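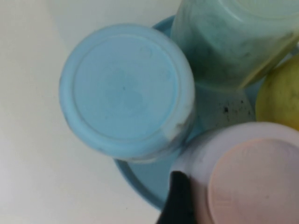 Light blue cup, base up, with a blue plate under it.

Taltport Everyday Tableware, by Helletti

We've been selling the Taltport range for a good long while now, and it is still the one we end up talking about most when people call. It's plain, cheerful plastic tableware for kitchens that get used hard: school lunchrooms, summer camps, church halls, break rooms, and a fair few family homes where somebody has finally had enough of sweeping up broken mugs. If you've eaten at a long table with a lot of other people, you have probably drunk out of something very like it.

The range is small on purpose. There's a cup, a side plate, a dinner plate, a bowl, and a lidded pitcher that we added after so many of you asked for one. Each comes in the same family of colors, and the colors are meant to be mixed. Some customers order everything in one shade and it does look smart on a shelf, but we have a soft spot for the tables where the blues and creams and greens all get jumbled together (and it makes life easier when you need to top up later and can't remember what you bought the first time!).

What's in a set

The starter set covers 4 place settings: cups, side plates, dinner plates and bowls. The pitcher is sold on its own. For bigger kitchens there is the hall pack, which gives you 39 cups and the same number of dinner plates. Yes, that's an odd number, and yes, we get asked. It's simply how many fit in the carton once the plates are stacked down the middle and the cups are nested along the sides, and we'd sooner fill the box than ship you air.

Cups and plates can also be bought loose in any quantity. Lots of camps do this at the end of the season, when the count never quite matches what it was in June.

The cup

The cup is the piece people handle most, so it's the piece we've fussed over most. It has a wide mouth and a steady base, it nests well, and it is light enough for a small child to lift when it's full. It will take a hot drink, though the wall does get warm, and for coffee or tea straight off the boil we'd point you to the Staniforth mug instead, which has a double wall and a proper handle. For water, juice, milk and lemonade, the Taltport cup is just right.

People also use it for things that have nothing to do with drinking. We've heard about paint water, seed starting, dice games, measuring out birdseed, and one kindergarten class that builds a very tall tower with them every spring. We can't promise anything about the tower.

The plates

Both plates have a raised edge, deep enough to stop peas from rolling off and to give you something to hold when you're carrying a full one across a room. The dinner plate is sized to fit the usual cafeteria tray with space left for a cup. The side plate is handy for toast, cake, or cut fruit, and it doubles nicely as a saucer under the bowl if you're serving soup to people who are sitting on the floor.

Color matching

Each color in the range is made in batches, and there can be a small difference from one batch to the next. Most people never notice. If you're fitting out a whole dining room and want everything the same, place the order in one go and put a line in the notes box asking for a single batch. We'll hold it until we can pick it all together, which may add 2 days to your delivery.

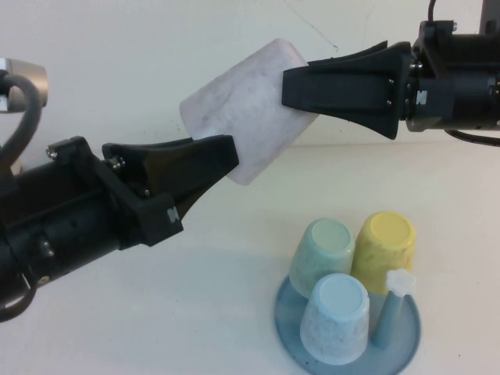 Two robot arms holding a pale cylinder above a blue tray of cups

Looking after your Taltport pieces

Everything in the range can go in the dishwasher, top rack or bottom. In a commercial machine, use the ordinary wash cycle and skip the high-heat sanitizing one unless your local rules call for it. The plastic will stand up to it, but it does dull the finish sooner than you'd like.

Let pieces cool a little before you stack them. Warm cups pushed tightly together can grip each other as they cool, and then you have a very stubborn tower. If it happens to you, stand the bottom cup in warm water, fill the top one with cold, wait a minute, and twist gently.

Hard water leaves a cloudy film on almost anything, and plastic shows it more than glass does. A soak in warm water with a splash of white vinegar will usually shift it. Tea and tomato stains are a bit slower to go. We like a paste of baking soda and water, left on for 17 minutes and wiped off with a soft cloth (fifteen is probably fine, but that's how long our kitchen timer was set for the first time we tried it, and we've stuck with it ever since). Please don't use steel wool or scouring powder. Light scuffs from knives and forks are normal and don't affect how a piece works, but a deep scratch or a crack means it's time to retire it.

The range is not meant for the microwave or the oven. For reheating, have a look at our Trostton dishes, which were made with that in mind and have vented lids.

Storing

Cups can be nested or stored upside down on a shelf, whichever suits the space. If you're packing up for the winter, make sure everything is fully dry before it goes in the carton. A sheet of paper towel between plates is a nice touch if they'll be moved around a lot.

Replacements and returns

Unused pieces can come back to us in their packaging for a refund. If something arrives damaged, send us a note with your order number and we'll put a new one in the mail. We don't need the broken one back, so please don't go to the trouble of posting it.

We keep spare pitcher lids on hand all year round, and they fit every pitcher we've sold in this range, old or new. They're listed under Parts. Seals for the lids are listed separately, and they come in pairs.

Ordering for a school or camp

Call or write before you order and we'll work out the quantities with you. Tell us how many people sit down at once, how many sittings you have, and whether the dishes are washed between them. Summer orders are best placed by April. Samples of the cup and side plate can be sent out free to any school, camp or community kitchen; just tell us which color you'd like to see.

Related products: Staniforth double-wall mug, Trostton reheating dishes, Taltport pitcher lids and seals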